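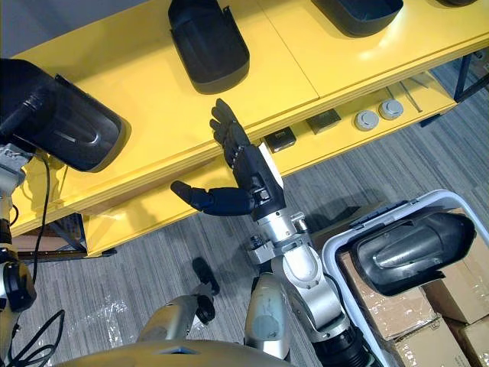
Valtton Tenants' Association
Minutes, October meeting, 7:00 p.m., second floor kitchen

Milagros Cantero in the chair, on the grounds that she had the chair.

1. Previous minutes
Approved. The word "shouting" was changed to "discussion" in item 4.

2. Parking
The Grernine lot will lose 35 spaces while the drains are redone. The landlord's letter calls this "a temporary adjustment." The last temporary adjustment is now in its third year and has a bench on it. M. Cantero to write back and ask for an end date in writing.

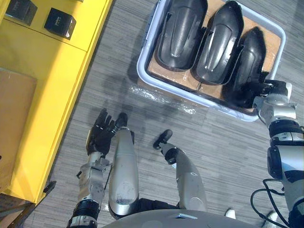 Black plastic parts on cardboard in a gray tray.

3. Coffee
The Osatness machine on the second floor has again been repaired and again makes only soup-temperature water. A replacement would cost $700. The kitty stands at $200, including a button. Agreed to ask each tenant for a contribution and to stop buying the good cookies until spring. One vote against, from the person eating one.

4. Heating
Valcárcel Building Services came 3 times last month and found the thermostat in perfect order each time. It was pointed out that it isn't connected to anything. Carried over.

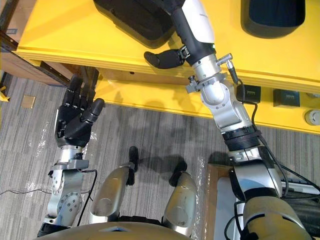 Yellow table, striped carpet.

5. Holiday party
Potluck, ground floor, same as last year. A sign-up sheet will go by the elevator so that we don't get all potato salad. Music to be kept to one person's taste, to be decided.

6. Other business
The lost umbrella is still lost. The found umbrella is a different umbrella.

Meeting closed at 8:40 p.m. Next meeting in November, bring a sweater.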